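About Pidgate

Hi, and thanks for clicking through! I'm Savita Pant, and together with Li-hua Pan I run Pidgate, a small planning office for people who want to buy automation and would like to know what it's going to cost them before they sign. We don't sell robots. We don't take a commission from anybody who does, either (we get asked that on nearly every first call, so there it is).

How we got started

Li-hua and I met at Michalski, a commercial linen company where I did purchasing and she looked after the folding floor. One spring we were handed a budget for "a robot" and fourteen weeks to spend it. That was the whole brief, a robot! We bought a very nice arm, and then found we had no money left for grippers, spare fingers, cabling, floor space or anyone's time to teach it a towel. It sat under a sheet until the following May. I still have the purchase order, and I bring it along to workshops because people seem to enjoy it.

So when we went out on our own we started with the boring lines of the budget, the ones at the bottom of the spreadsheet. Cloth is still what we know best. It's soft, it never lands the same way twice, and it eats up hours.

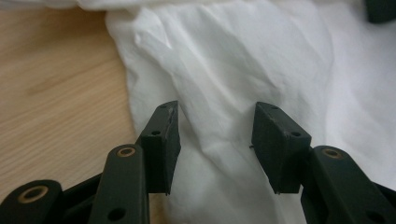
Hours are where most first budgets go wrong, in my opinion. A client will have three quotes for the arm, all beautifully compared, and then one line that says "training" with a round number next to it. We like to break that line open. How many people, for how many days, on which table, with how many pairs of grippers, and who's paying for the second pair when the first one needs new parts? When we did this for Ploltinia, a uniform rental business, their equipment list went from 30 items to 132. They were a bit quiet on the phone that day, but they got the money approved in one go and haven't had to go back and ask for more, which made me very happy.

What we do all day

Mostly we visit, ask a lot of questions and build the plan with you. Li-hua handles the floor side: table sizes, power, where the cables run, whether the sun comes in at four in the afternoon and ruins everything. I do the money side, meaning lease or buy, what to order now, what can wait until next year. You get a spreadsheet called Pesidar (named after nothing, we just liked how it sounded) with everything in it, and it's yours to keep and change.

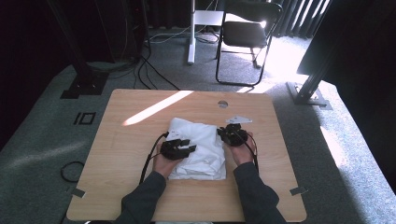

We also tell people to try things small. One table and one task, for a couple of weeks, before anybody talks about a whole line. Folding is a good one to begin with if you're in laundry or garments. Put $1,000 aside for the odds and ends, I mean tape, clamps, extension cords, a decent chair, and don't let anyone take it away from you in the budget meeting.

Who we work with

Laundries, garment shops, two vocational schools and the odd warehouse. Most have fewer than a hundred people on staff and no engineer of their own. If you already have an engineering department you probably don't need us, though we're glad to look over a quote and say what we think.

The first call is free and usually runs long, mainly my fault. Send us whatever you've got, even if it's a list on the back of a delivery slip, and either Li-hua or I will call you back.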